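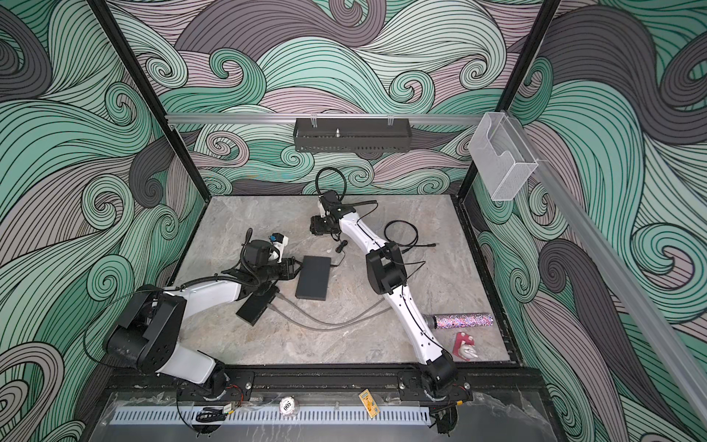 February 2024, Tuesday, bench notes

Spent most of the morning on the walls and the rail, so this entry is mostly about decor and storage, sorry to anyone looking for numbers.

The wave print is staying. I went back and forth on it (Mohammed-Awal Eshun was for it from day one, I was not) and after a week of looking at it I've come around. The green and the pinky mauve are softer than they looked on the Flornari sample sheet, and the charcoal curls keep it from going full nursery wallpaper. I do still lose a minute now and then following one of the spirals with my eyes when I should be writing things down! We have 13 spare sheets of the print rolled up in the Eno cupboard. Please don't use them as wrapping paper, I know who you are.

Stone-look surface: wiped it down with the mild stuff, no scrubby side of the sponge. The veining is pale enough that crumbs and bits of cut zip tie hide in it really well, so run your palm over it before you decide it's clean. I found a washer that way.

Back rail: the black perforated holder hangs in the middle now. I first had it a good bit further left and kept reaching for the wrong spot, so over it went. The holes are handy for hooking small stuff through, but anything thinner than a pencil drops straight out the bottom, so don't put the fine screwdrivers in there. Leave the little upright pin alone for now, I want to try a label on it. 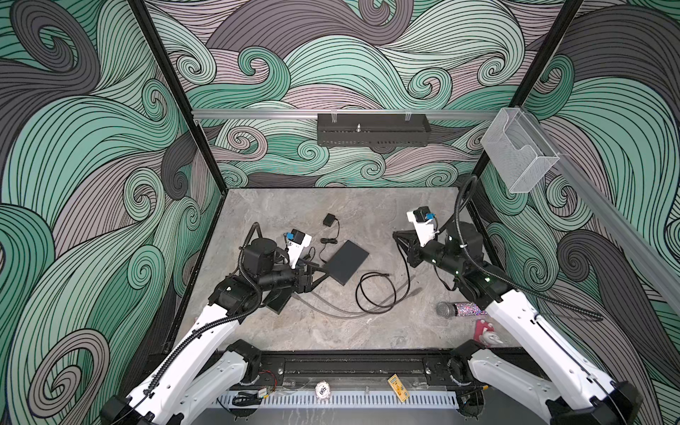 Back rail with the black perforated holder, clear holder over at the right.

The clear holder on the right I'm less sure of. Nice to be able to see into it from anywhere, but every fingerprint shows. Mohammed-Awal wants it for gloves, I'd like it for wipes. We'll try wipes until March and then argue again.

Things I still want to do:
Order more clips for the rail, the Nông ones, the short kind. A bag of 400 is silly but the price per clip is so much better.
Find somewhere sensible for the coiled cable when it's lying out.
Ask Flistness if they'll trim a panel to size or if we have to do it ourselves again (my edges were not great).
Wipe the black border too, it holds dust like you wouldn't believe.

Lunch was late. Picking up with the clips tomorrow if they come.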